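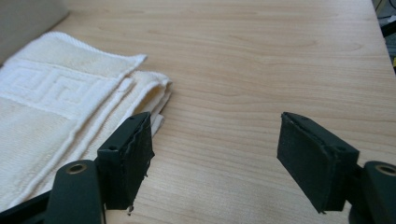

毛巾为什么毛茸茸的

小百科 · 家里的东西
Kaneck 儿童读物编辑组
2022年5月11日

早上洗完脸,你会伸手去拿毛巾。洗完澡,你会用一条更大的毛巾把自己裹起来。毛巾每天都在用,可是很少有人停下来看它一眼。本期就来讲讲毛巾:它是用什么做的,为什么能把水吸走,边上那条花纹是怎么来的,还有怎样把它叠好、收好。

一、摸一摸,有两种感觉

找一条厚一点的毛巾,闭上眼睛,用手指从中间慢慢摸到边上。

中间的部分软软的,有许多小疙瘩,手指按下去会陷进去一点。快到边上的时候,有些毛巾会忽然变平,摸起来像普通的布。再往外,是卷起来缝好的一道硬边。

中间软的部分叫毛圈。平的那一段,织毛巾的人叫它“缎档”。最外面缝起来的那道边叫折边,也有人叫卷边。

睁开眼睛,把毛巾凑近看。毛圈是一个一个的小线环,每个环的两只脚都扎在底布里,中间的部分弯起来露在外面。很多毛巾正反两面都有毛圈,所以用哪一面擦脸都可以。

你可以拿放大镜看看。毛圈有的朝左倒,有的朝右倒,洗过很多次的毛巾还会有几个环跑得特别长。这种长出来的线环不要用手拉,一拉,旁边的环就会变短,毛巾上会出现一道空空的线。请大人用剪刀把长出来的那一截剪掉就行,毛巾不会散开。

二、线从哪里来

做毛巾最常用的材料是棉花。棉花长在棉株上,果实成熟后会裂开,露出一团白色的纤维。人们把棉花摘下来,去掉里面的籽,把纤维梳顺,再拉长、拧紧,就成了棉纱。

一根棉纤维比头发还细。在显微镜下看,它像一根压扁了又扭了几下的小管子。很多根这样的纤维拧在一起,彼此之间会留下很窄的缝。请记住这些缝,后面讲吸水的时候要用到。

刚纺出来的棉纱并不雪白,带着一点淡淡的黄色。工厂会把它煮洗、漂白,想要别的颜色就再染色。有些白毛巾看上去仍然偏米色,有的是故意做成这个颜色的,有的是用久了慢慢变的。灯光也会影响我们看到的颜色,在黄色的灯下,白毛巾的折缝里常常会显得黄一些。

除了棉花,毛巾也可以用竹浆做的纤维来织,还可以用很细的化学纤维来织。擦车、擦眼镜用的布就常常是化学纤维做的。

三、小圈圈是怎么织出来的

先说普通的布。普通的布由两组线组成。竖着的一组叫经线,横着的一组叫纬线。织布的时候,经线先绷好,纬线从经线中间穿过去,一上一下,一上一下,再用一把像梳子一样的工具把纬线推紧。那把“梳子”叫筘,读音和“扣子”的“扣”一样。

织毛巾要多用一组经线。

第一组经线绷得很紧,它们负责做底布,叫地经。第二组经线放得很松,它们负责做毛圈,叫毛经。

织布机先送进几根纬线,但是不马上推到底,留出一小段空。接着,筘把这几根纬线一起往前推。绷紧的地经不动,纬线就沿着地经滑过去。松松的毛经被纬线夹住,只好跟着一起往前走。可是前面已经是织好的布了,多出来的线没有地方去,就拱了起来,变成一个小圈。

推一次,拱出一排小圈。再推一次,又是一排。

你可以用自己的袖子试试看。把手臂伸直,用另一只手捏住袖口,往手肘的方向推。手臂没有变短,袖子却堆出了一道一道的褶子。手臂就像绷紧的地经,袖子就像松松的毛经。

留的那段空越长,毛圈就越高,毛巾也就越厚。浴巾的毛圈常常做得高一些,擦碗的毛巾会做得矮一些,矮毛圈干得快。

四、水去哪儿了

把一滴水滴在桌面上,它会鼓鼓地待在那里。把毛巾的一角放上去,水就不见了。水没有消失,它跑到毛巾里面去了。

还记得棉纤维之间的窄缝吗?水很喜欢贴着棉纤维走。缝很窄的时候,水贴着两边的纤维,一点一点往里爬,甚至能往上爬。这种现象叫毛细现象。把纸巾的下边浸在水里,水会慢慢升上来,也是同样的道理。

毛圈让毛巾多了很多能碰到水的地方。一块平布只有一层表面,毛巾上却站满了小线环,每个线环的前后左右都能沾水。线环和线环之间的空隙也能存住一部分水。所以同样大小的两块布,有毛圈的那块能装下更多的水。

做个小实验

要准备的东西:一块旧毛巾,一块旧的平纹棉布(旧手帕就可以),两只一样的碗,一只量杯,水。

做法:请大人帮忙,把毛巾和棉布剪成一样大的两块。在两只碗里倒进一样多的水。把毛巾放进一只碗,棉布放进另一只碗,等它们吸饱。用手提起来,等到不再往下滴水,再把它们拿开。最后把碗里剩下的水分别倒进量杯,比一比哪边剩得少。

剩下的水越少,说明布带走的水越多。如果你想让结果更可靠,可以把实验再做一遍,看看两次的结果是不是差不多。

新毛巾有时候反而不太吸水。工厂为了让它摸起来滑滑的,会在最后加一点柔软剂。柔软剂在纤维外面裹了薄薄的一层,水就不容易钻进去了。新毛巾先洗一两次再用,会好很多。家里洗毛巾时,柔软剂也要少放,或者不放。

五、边上的花纹叫什么

很多毛巾的缎档上有花纹。有的是几道直线,有的是小花,有的是波浪,还有一种是方方正正的,线条往里拐,再往外拐,一个连着一个,像走不完的迷宫。

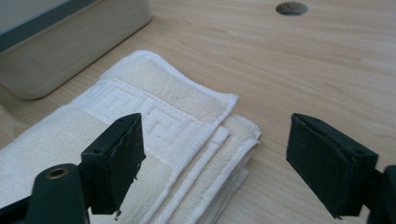

有小读者写信来问,这种拐来拐去的花纹是不是中国的,因为奶奶家的瓷碗边上也有一圈,看着和浴巾上的差不多。

问得很好。毛巾上这种花纹一般叫“希腊回纹”。古希腊人把它画在陶罐上,刻在房子的石头上,也铺在地面上。它还有一个外文名字,来自一条弯弯曲曲的河。那条河在今天的土耳其,拐弯特别多,从前的人就用河的名字来称呼会拐弯的花纹。

中国也有回纹。看看汉字“回”,一个方框里套着一个小方框,线条往里转,和花纹很像。很早以前的青铜器上就有一种方形的回旋纹,叫雷纹。后来,瓷碗的口沿、木头家具的边、衣服的领子上,都能找到回纹。

离得很远的地方,人们画出了相似的花纹。用直线和直角来填满一条长长的边,本来就是很顺手的画法。编篮子和织布的时候,线都是横着走或者竖着走,方形的拐弯也最容易做出来。

毛巾上的回纹常常和毛巾是同一个颜色。白毛巾配白花纹,怎么还能看得见呢?

秘密在高低。花纹的地方和旁边的地方用了不同的织法,有的线浮在上面,有的线压在下面。浮起来的部分高一点,亮一点,旁边有一点小小的影子。如果你把毛巾转个方向,光从另一边照过来,花纹看上去也会有变化。晚上关掉大灯,用手电筒从旁边贴着毛巾照,花纹会特别清楚。

织缎档的时候,织布机让毛经也绷紧,不再拱出小圈,布面就平了。花纹放在平的地方,线条才看得清。要是放在毛圈中间,线环东倒西歪,细细的线条就容易糊成一片。

缎档还有一个麻烦。它和毛圈部分的织法不一样,洗过以后缩的程度也可能不一样。有些毛巾洗久了,缎档的地方会收紧,两边的毛圈鼓起来,像系了一条腰带。晾的时候趁湿把缎档横着拉一拉,会平整一些。

自己画一条回纹

拿一张方格纸和一支铅笔。

从左下角的一个格点出发。
向上画4格。
向右画4格。
向下画3格。
向左画2格。
向上画1格。

一个往里转的方形钩子就画好了。把铅笔挪到出发点右边,空出5格,从那里再画一个同样的钩子。画满一行以后,在钩子的上面和下面各画一条长长的直线,当作花边的框。

会画单独的钩子以后,可以试试把它们用线连起来,一笔画到底。这要难一点,先用铅笔轻轻描,错了好擦。

六、把毛巾叠起来

毛巾叠起来才好放。叠法有许多种,先学最简单的一种。

找一张干净、平整的桌子。桌面要比毛巾宽,太窄的话毛巾会滑下去。把毛巾平铺在桌上,用手掌从中间往两边抹,把皱的地方抹开。

捏住一条短边的两个角,提起来,走到对面那条短边,角对着角放下。再抹一抹。

换个方向,再对折一次。

到这时,毛巾有四层。想要更小,就再对折一次,变成八层。

每折一次,层数就变成原来的两倍。第一次对折后是2层,然后是四层,再然后是八层。毛巾很厚,折到后面会越来越费劲,想折7次是很难办到的。你可以先拿一张薄纸试试,看看自己能折几次。

叠好以后,绕着毛巾看一圈。有的边是圆圆的,像书脊一样,那是折出来的边。有的边能看见一层一层的布头,像书页那样分开,那是毛巾原来的边碰到了一起。圆圆的那一边朝外放,柜子看起来整齐,拿的时候也只会拿到一条。

为什么叠厚毛巾时,布边常常对不齐,一层比一层退后一点,像小楼梯?

布料在转弯的地方要绕过去。里面的一层弯得急,走的路短。外面的一层要从里面那层的外边绕过去,走的路长。路走得长,剩下的部分就短了,布边就会缩回去一些。纸很薄,这点差别看不出来。毛巾很厚,差别就很明显。把一本厚杂志卷起来,看看它的书页边,也会错开,斜成一个坡。

如果喜欢齐齐的边,可以在最后一次对折前,把各层的边轻轻拉一拉。也可以不去管它。毛巾上的小线环互相勾着,不容易滑,叠成小楼梯也能站得稳稳的。

卷着放也行。先把毛巾对折成长条,从一头卷到另一头,像卷寿司一样。卷好的毛巾适合放在筐里或者行李箱的空隙里。

七、毛巾放在哪里

叠好的毛巾可以放在架子上、抽屉里,也可以放进收纳盒。透明的塑料盒能看见里面装的是什么,找东西很方便。

选盒子的时候,先把叠好的毛巾拿来比一比。毛巾比盒子大,就会搭在盒口上,垂到外面来。遇到这种情况,拿出来重新叠小一点,或者换一只大盒子。使劲往里塞,毛圈会被压扁,下次拿的时候还会把旁边的也带出来。

放进去的时候,用两只手托住左右两边,对准盒口,平平地放下。先放厚的、大的,再放薄的、小的。最常用的放在最上面。
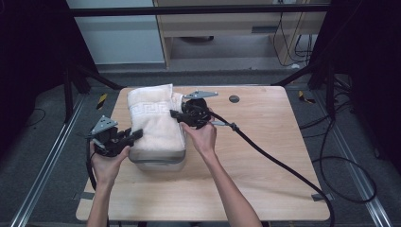

住在 Zesgate 的一位家长留言说,家里的毛巾每次从塑料盒里拿出来都有一股闷味,洗了还是有,后来把盒盖换成了一块棉布,味道就淡了。

闷味是怎么来的呢?毛巾用过以后,里面会留下水,也会留下皮肤上掉下来的小碎屑和油。空气里和皮肤上都有细菌,它们很小,眼睛看不见。细菌喜欢潮湿又有东西吃的地方,湿毛巾就很合适。细菌多了,会放出难闻的气味。

所以收毛巾之前,最要紧的是让它干透。怎么知道干透了没有?摸表面是不够的。毛圈在外面,通风好,干得快。缝起来的折边有好几层布,干得最慢。用手指捏住折边,贴在手背上,要是觉得凉凉的,里面多半还有水,就再晾一会儿。

有盖的塑料盒不透气。毛巾只要带着一点潮气进去,潮气就出不来。盖子留一条缝,或者像那位家长一样盖一块布,都比扣紧好。天气潮湿的月份,到了出太阳的日子,可以把盒子里的毛巾拿出来晾一晾,盒子也擦干净。

卫生间里的毛巾要展开挂。揉成一团搭在钩子上,中间的部分很久都干不了。如果毛巾杆不够长,可以对折挂,但不要两条叠在一起。

八、一条毛巾的后半段

毛巾用久了会变硬。水里有一些溶解的矿物质,水干了,矿物质留在线环上,线环就变得硬邦邦的。洗衣粉没有漂干净,也会让毛巾变硬。晾之前抓住毛巾的两个角,用力抖几下,线环会重新站起来,干了以后会软一些。

毛巾用久了还会变薄。每次擦、每次洗,都会磨掉一点点细小的纤维。用烘干机的家庭可以看看过滤网,上面那层灰灰的绒,就有从毛巾上掉下来的。

旧毛巾还能做不少事。剪成小块可以擦鞋、擦自行车。铺在洗碗池边上,可以垫刚洗好的杯子。有些收留小动物的地方也会收旧毛巾,给猫和狗垫窝。Pritgate 镇的图书馆去年九月办过一次旧毛巾收集,收到了3,081条,洗净以后送去了 Pirzada 动物收留站。送之前要先打电话问清楚,有的地方不收有破洞的,线头会缠住小猫的爪子。

剪旧毛巾的时候,桌上会落下很多小线头。先在桌上铺一张报纸,剪完把报纸包起来扔掉。剪过的边还会继续掉毛,可以请大人用缝纫机走一道线。

九、几个词

毛圈:毛巾表面的小线环。
地经:织毛巾时绷得很紧的竖线,用来做底布。
毛经:织毛巾时放得很松的竖线,用来做毛圈。
纬线:横着穿过去的线。
筘:织布机上推紧纬线的工具,样子像梳子。
缎档:毛巾上没有毛圈的平带子,常常织有花纹。
回纹:用直角拐弯的线条连成的花纹。
毛细现象:水沿着很窄的缝隙自己爬进去的现象。

十、动手做一做

去看看家里的毛巾,挑出三条不一样的,在本子上写下来:毛圈是高还是矮?有没有缎档?缎档上是什么花纹?正反两面一样吗?

把其中一条叠好,画下它的侧面。画的时候注意哪一边是圆的,哪一边能看见布头。

晚上洗完脸,把毛巾展开挂好,第二天早上先捏捏折边,再捏捏中间,看看哪里还是潮的。连着做14天,把天气也记下来,晴天和雨天放在一起比一比。

下一期讲肥皂。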